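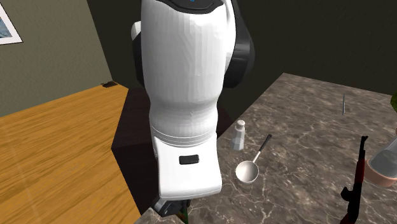

Clorkstead Kitchen Words

A word list for people who write, read or sort through recipes

Welcome, and thanks for stopping by! Clorkstead is a plain text list of 1628 words and short phrases that turn up in home recipes, each with a meaning, a part of speech and (where we could manage it) a sentence showing how a home cook might use it. It grew out of a much smaller list called Citcombe, which had 200 entries and a great many typos, most of which we believe are gone now.

What's in the folder

words.csv holds the full list, one entry per row.
surfaces.csv holds the 55 entries for counters, boards and tabletops, split out because people kept asking for them.
notes.txt is a long and rambling record of the choices we made, and you're welcome to skip it.

The surfaces file was the hardest part to write. One cook says counter, another says worktop, a third just says "the side," and all of them mean the place where the dough gets rolled out. We kept every one of these and linked them through the same_as column. Stone and wood words also have their own tags, so you can pull out "marble" or "butcher block" without reading the whole thing.
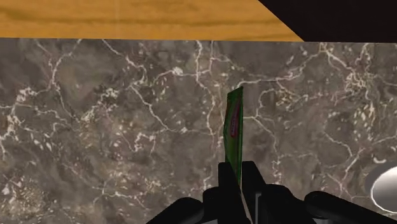

Dark veined marble and a wood-grain surface, two of the materials tagged in surfaces.csv.

Columns

word, part, meaning, sample, same_as, tag

Blank cells are fine and simply mean we had nothing good to put there. Spelling is American, with British forms listed under same_as.

Known problems

Baking is covered far better than grilling. There are 3 entries for "pinch" that really ought to be merged, and we keep going back and forth on how. Some of the older sample sentences are a bit stiff, too.

Using the list

Please use it for anything you like, and mention Clorkstead if you have room. The Hyun spell checker reads words.csv as is. For Indside you'll need to save the file with tabs in place of commas first. Fixes and new words are always welcome, and we go through the new ones every Wednesday.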